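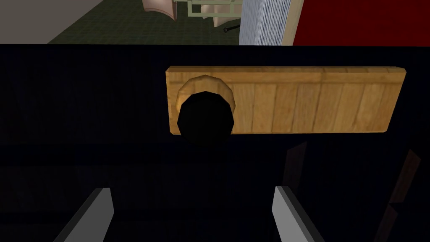
Image: simulation view, Bideck project / Clurkov Lab

Call for participants: remote operators for a simulated robot (paid)

The Bideck project is looking for 18 people who will control a simulated two-finger gripper from our room in Tirport. We record your movements, and the recordings become training examples for a learning system. Until now we have collected 2,498 accepted episodes. In this round we want to add 2,000 more, mostly with small parts such as the round black piece at the wooden plank.

What you will do
You sit at a desk with a screen and a hand controller. For each episode you receive one short instruction, for example "move the gripper to the black piece" or "close the fingers on it". You perform it at your own speed and then mark the episode as good or bad. Bad episodes are also useful for us, so please mark them truthfully.

The starting position and the room behind the table change between episodes. The task stays the same during one block.

Who can apply
You should be 18 or older and able to use both hands without pain for the length of a session. Glasses are fine. Experience with robots is not necessary – we prefer a mix of beginners and people who play video games often. You must understand written instructions in English.

Time and payment
One session takes 2 hours, with a break in the middle. Sessions start at 9:30 am or 2 pm, through the end of June. Payment is made by bank transfer after each session, also if you decide to stop early.

Data
We store controller movements and the simulated camera views. We do not record your face or voice.

How to apply
Please fill in the short form at the Vakulenko Building reception, or ask there for the online version. Write "Bideck operator" on top and tell us which start time you prefer. We answer every application.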